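Club trip to Lulent, May 24, 2026

So we finally made it to Lulent! The place has been on the club's wish list for ages and the open day at the new orienteering centre was too good an excuse to miss. We filled two cars, got lost once (in a car park, which is embarrassing for people who own this many compasses) and rolled up just in time for the first warm-up sprint.

The centre sits right on the edge of Janda forest, with 16 permanent courses starting more or less from the door. I picked the medium one, 35 controls, and had a lovely run until I came off the Corum path too early and spent ages in a bog. The forest is very runnable on the north side and absolutely brambly on the south, so bring long socks if you're tempted. The new map is a treat though, really crisp, and they've finally put in all the little re-entrants above the quarry!

After lunch there was a tour of the map room, where they keep 2,776 old competition maps in drawers. I could have stayed all day. My favourite was a hand-drawn sheet of Zürcher Hill from before the reservoir went in – half the paths on it are now under water.

We did the team relay last thing, came 4th, and were very pleased with ourselves (our first leg runner went off like a rocket and the rest of us just hung on).

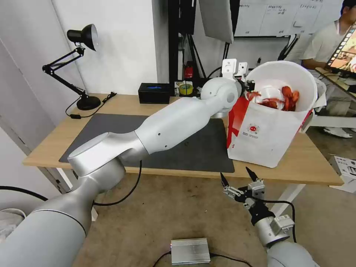
Words: the club's slowest third leg

Parking is free but fills up early, and the showers are hot, which matters more than it should after that bog. They're running a night event in October and I've already put my name down. If anyone fancies sharing a lift, shout at club night – I've got room for three and a lot of muddy shoes.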